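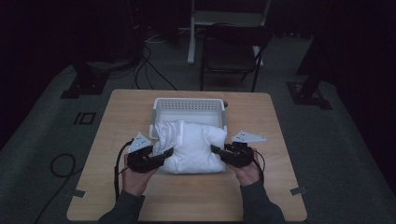 Residents of Dumness have told the Gevar Housing Association that a shared laundry within walking distance would make more difference to their week than any other improvement on offer, and one household wrote that drying clothes indoors from October onwards had left its back bedroom too damp to sleep in.

2 min read

The Association confirms today that it will open a communal laundry and drying room on the ground floor of Cosow House, Dumness. The laundry will serve all 179 homes on the estate and will open to tenants and leaseholders on the same terms.

The decision follows a consultation carried out over the spring, in which households were asked how they wash, dry and store clothing and bedding. Damp and condensation were raised more often than any other matter. Many respondents reported that they had no outdoor space in which to hang washing, and that the cost of running a tumble dryer at home had become difficult to meet.

Cosow House has stood partly vacant following the closure of the former rent office. The works will provide 11 washing machines, a heated drying room with fixed rails, and a folding area with seating. Two of the machines will be of a larger size, suitable for duvets and blankets. Level access will be provided from the car park, and the existing side entrance will be widened.

The contract for the works has been awarded to Nigatu Building Services, which completed the replacement of the estate's communal boilers. Work will begin once the asbestos survey has been approved. The side path between Cosow House and the garages will be closed while the entrance is altered, and a signed route will be in place by way of the play area.

A wash will be charged at £2, payable by card or by a prepaid key available from the estate office. Use of the drying room will be free of charge. Charges will be reviewed each year and any change will be notified to residents in writing.

The laundry will open daily from 7am, with the last wash to be started no later than 8pm. On Sunday it will open at 9am, in response to comments from households in the flats directly above.

The Association has also set aside 200 prepaid washes for residents experiencing hardship. Applications may be made in confidence at the estate office or by telephone.

Plans of the ground floor may be inspected at the estate office during normal opening hours. Large print copies are available on request.

Media enquiries should be addressed to the Communications Office, Gevar Housing Association, Dumness.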